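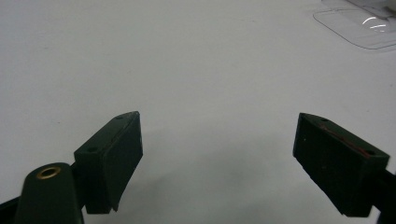 The Lidura gripper is a hand-held, two-finger parallel gripper used for recording manipulation tasks and for comparing finger shapes before they are fitted to a robot arm. It was developed at the Istura workshop in Zaddale and is driven by a trigger in the handle. A camera mounted on the tool looks out over the fingers toward the work surface.

Design

The fingers are green plastic blocks with pointed tips, each with two screw holes in its top face. They are carried on separate arms, so a worn or broken finger can be replaced without taking the tool apart. Each finger closes on its inner face. Three finger sets were made. The first had flat inner faces, the second a shallow groove for round handles, and the third a softer lining.

Comparison with the Ginting gripper

In the Zaddale trials, held in March, the Lidura was tested against the Ginting, an older design with curved metal fingers. Operators made 601 picks with the two tools, using cups, lids, folded cloth and thin packaging. The Lidura did better on small, light items. The Ginting was preferred for bottles and other heavy objects, which tended to turn in the Lidura's fingers when held near the tips.

Clear plastic gave trouble to both. Glare made the edges of trays hard to find in the recordings, and 188 picks were repeated under softer light.

Camera position

Six camera positions were tried. A low position gave a good view of the tips but hid the object once the fingers closed. The higher position adopted later keeps both fingers and the open gap in view, with the surface beyond them. It also picks up the shadow of the tool, which operators used to judge height above the table.

See also

Ginting gripper
Istura controller
Parallel gripper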